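Ondau upholstery fabric, plain weave, sold by the metre

Ondau is a flat-woven upholstery cloth for sofas, armchairs, headboards and window seats. It is made for Storkent by the Šťastný mill and supplied from the roll in any length from one metre. Lengths are cut in half-metre steps. Cut lengths cannot be returned, so please order a sample first.

Composition: 748 is a polyester and viscose blend with an acrylic back coating. 898 is the same face cloth with a flame-retardant back coating, for use in rented homes and offices. The two do not differ in colour or feel from the front, but 898 is slightly stiffer and takes more effort to pull round tight corners.

Width: 140 cm usable, plus selvedge
Weight: 500 g per square metre (748)
Pattern repeat: none
Direction: may be run up the roll or railroaded
Seam allowance: 12 mm minimum
Needle: size 100 or 110
Thread: bonded polyester or bonded nylon

The coating stops cut edges from fraying during normal handling. Edges that will be left open inside a loose cover should still be overlocked. Piping should be cut on the bias from the same piece as the panels it joins, as shade can vary a little between rolls.
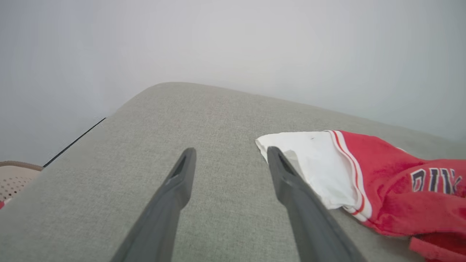 Soft greenish-grey upholstery with a fine, tight weave, against a pale grey wall.

Colours are stocked in full rolls at the Funton warehouse. Pale shades are best checked in the room where they will be used, by daylight and again with the lamps on. If an order is to match an earlier one, quote the roll number from the old label and we will look for the same dye lot. Where none is left, a cutting from the current lot can be posted before you decide.

Care: vacuum weekly with a soft brush head. Blot spills at once with a dry white cloth. Do not rub. Water-based marks can be treated with a weak solution of mild soap, tested first on a hidden area. Loose covers in 748 may be dry cleaned. Do not machine wash either quality, as the back coating will crack and the covers will shrink. Do not iron from the face side.

Delivery: orders received before noon on Wednesday leave the warehouse the same week. Lengths over 12 metres are sent on a tube, shorter lengths are folded. Unfold and hang for a day before cutting.

Samples and trade accounts: Nermina Vukadinović
Dye lot queries: Borislav Obradović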